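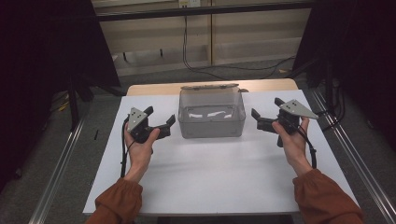 ## Packing bench: review of box and table layout

Minutes, May. Chair: Hoi-yan Tam. Also present: one person each from Irnis and Florka. Apologies: Yu.

### 1. Previous minutes

Agreed with one correction. Under item 4, "lid removed" should read "lid open".

### 2. Storage box

The translucent grey box with the hinged lid was discussed. With the lid laid back along the rear edge, the opening is clear from the front. Florka asked whether a lift-off lid would be quicker. Hoi-yan Tam replied that loose lids had been mislaid twice at the Durkier site and that the hinge should stay.

The see-through walls were preferred to the solid ones tried earlier, as contents can be checked with the lid shut. Irnis noted that overhead light gives pale streaks on the bottom of the box, which could be mistaken for scratches at inspection. Inspectors to tilt the box before recording a mark.

**Action:** Florka to price 70 boxes of the same pattern.

### 3. Table surface

The white board remains on top of the light wooden table. Irnis proposed fixing it down. Not agreed; the board has to come off for cleaning. Non-slip strips to be tried under the front corners for 2 weeks.

Position of the box: centre of the board, lid to the rear. A pencil outline was suggested and turned down. Corner marks in removable tape will be used.

**Action:** Irnis to supply tape and strips.

### 4. Floor

Small parts dropped on the grey carpet are hard to find. Durkier has quoted for a mat. The quote omits delivery and was returned.

**Action:** Yu to obtain a revised quote.

### 5. Any other business

Label position on the box was deferred. The spare key to the store cupboard is still with Florka.

Next meeting at 3 pm, same room, date to be circulated.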